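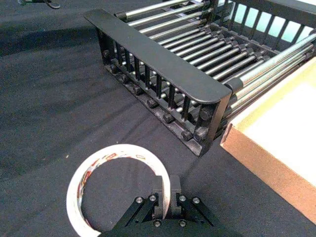 Figure 18. Wrist camera view, fingers at a tape roll, dish rack behind.

Section 4. First pick with the Plaltska two-finger gripper

Read this section after the gripper is bolted to the arm and the wrist camera shows a live picture in the Kadlec control window. If the window stays gray, go back to Section 3 and check the camera cable.

4.1 Prepare the work surface

1. Cover the table with a matte cloth. Black works well. Small creases do not matter, but pull out any fold tall enough to catch a fingertip.

2. Place a roll of tape flat on the cloth. A roll makes a good first object: the wall is easy to grip and the hollow center leaves room for one finger.

3. Leave open space between the roll and any larger item, such as a rack or a box. The gripper body is wider than the fingers, and the linkage arms swing outward as the fingers open.

4. Press Home and wait for the tone.

Note: A rack with metal rods gives bright highlights in the wrist view. If the picture flickers or washes out, lower the exposure to 70 in the Camera tab.

4.2 Line up the fingers

1. Set the speed slider to Slow.

2. Open the fingers fully.

3. Jog the arm until the fingertips are over the roll. In the wrist view the gripper comes in from the bottom of the picture and the fingertips point up.

4. Turn the wrist until one finger is on each side of the tape wall.

5. Lower the arm in single steps. Stop before the fingertips touch the cloth.

CAUTION: Do not push the fingers into the table. The fingertips are rigid, and a hard contact can bend the linkage arms. If the arm stops with error 131, press Release, raise it by hand and home it again.

4.3 Close and lift

1. Set grip force to Low.

2. Press Close. The fingers stop on their own when they meet resistance.

3. Raise the arm a short distance and hold. If the roll slips, lower it, open the fingers and raise the force one level.

4. Lower the roll to the cloth and press Open.

5. Save the position as Pick 1.

Note: Do not use High force on hollow objects. It can crush a cardboard core.

4.4 Care

Check the bolts on the linkage arms and the gripper body after the first day of use, and again every 1000 cycles. Tighten them with the key supplied. Wipe the camera lens with a dry cloth. Lint from the table cover collects there.

Replacement fingertips are sold in pairs by Flundura, Cluncombe. Have the serial number from the underside of the arm base ready when you order.

Section revised in April by Taras Pavliuk. Continue with Section 5, Placing objects in a rack.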